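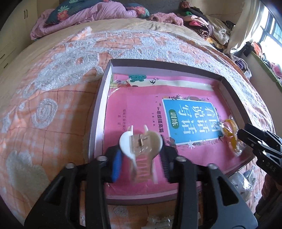
*Gold-coloured spring, cream and white plastic.*

# About Hikov Outboards

Hikov Outboards is a two-stroke and small four-stroke outboard workshop in Stullness, on the landward side of the harbour road. We service and rebuild outboards up to 14 horsepower. Above that you need a bigger hoist than ours, and a bigger wallet than most of our customers admit to.

We began as a stall at the Stullness boat jumble selling second-hand propellers and a box of fuel connectors that fitted nothing. People kept asking whether we could look at an engine. We said yes rather too readily, and by the end of that first season the stall had turned into a shed and the shed had acquired a rates bill. The fuel connectors are still for sale.

## What we do

Most of the work is carburettors. A small outboard spends ten months of the year doing nothing next to a lawnmower, with last summer's petrol turning to varnish in the float bowl, and is then expected to start on the second pull in front of the whole family. When it doesn't, it comes to us. We strip the carburettor, clean it, fit new gaskets and a needle valve, and set it up again on the test tank. If the jets can be saved we save them. If they've been cleared out with a piece of fence wire, we can usually tell, and we'll say so in a polite tone on the invoice.

We also do water pump impellers, gearcase seals, recoil starters, throttle and gear cables, and shear pins for people who know where the sandbar is and went over it anyway. We'll fit a new propeller, or dress the edges of an old one if the damage is light. Bent propeller shafts go to Desjardins in Loltport, who have the press and the patience. They send us their carburettors in return, and both sides think they've got the better of the deal.

We don't do inboards, jet drives or electrics on anything with a screen. We don't tune for speed either. A four-horse engine on a nine-foot dinghy has a natural pace, and we've made our peace with it.

## The test tank

The test tank is the thing visitors like best. It's a galvanised cattle trough with a length of scaffold plank bolted across one end, and it holds 700 litres. Every engine that leaves us has run in it, at idle and under load, until it has warmed through and the telltale is running properly. That takes as long as it takes. You're welcome to stand and watch, though not in shoes you're fond of.

We've looked into buying a proper one. They are very smart, and they cost more than the van.

## How we charge

A standard service is a fixed price, and the current one is on the board by the door and on the prices page. It covers plugs, gearcase oil, a fuel filter if your engine has one, greasing, a compression check and a run in the tank. Impellers are extra, partly for the part and partly for the bolts, which on a saltwater engine have often become a single item with the leg they were holding.

For anything else we look first and ring you with a figure. If the engine is going to cost more to mend than to replace, we'll tell you before we start. Some people have it mended regardless, because it was their father's, or because they've never liked the new ones. That's fine with us. We just want it said out loud before the spanners come out.

Seized engines are a separate conversation. We'll pull the head and have a look for a small inspection fee, and you get that back off the bill if you go ahead. Please don't try to free it yourself with a scaffold pole on the flywheel. We can sell you a flywheel, but we'd prefer to sell you something less sad.

## Parts

We keep a parts room behind the workshop, and at the last stocktake there were 934 lines in it. A fair number are for engines that stopped being made long ago and have been stubbornly kept going all round the estuary ever since. We buy dead outboards for breaking, so if yours has reached the end we'll make you an offer. It'll be a modest offer. You might want to sit down with a cup of tea and lower your expectations beforehand.

If you're ordering by post, give us the model code and serial number from the plate on the clamp bracket. "The blue one" covers several decades. Where the plate has gone, send us a photo of the carburettor side with the cowl off and we'll do our best. Used parts are cleaned and checked before they go out, and they can come back if they're wrong, provided they haven't been fitted with a hammer.

## When to come

March to May is bedlam. Everyone in Stullness remembers they own a boat during the same mild spell, and the queue goes out of the door and round the trailer. If you bring an engine in then, expect a wait of 2 weeks, and longer if parts have to come from abroad.

September is lovely. There's room on the racks, the kettle is on and we'll do a winter service with the fogging oil thrown in. We say this on every leaflet and to every customer, and each spring the queue is the same length. We've stopped taking it personally.

Drain the tank before you bring the engine, please, and carry it the right way up or on the side marked in the handbook. If it's been under water, get it to us the same day if you can. Leave it wet, don't try to start it and don't tidy it up for our benefit.

## Finding us

Come down the harbour road from the Loltport end, pass the slipway and turn in where the sign says Tyres. The tyre people left before we arrived, but it's a very well-made sign. We open at 8 in the morning and shut at 5, with a gap in the middle for lunch – the phone goes unanswered during that, and the answering machine is older than some of the engines, so speak slowly and leave your number twice.

Trailers can be left in the yard while you unload. Dogs are fine in the shop, but keep them out of the workshop. One of them once drank from the trough, with no harm done, though it did look thoughtful all the way home.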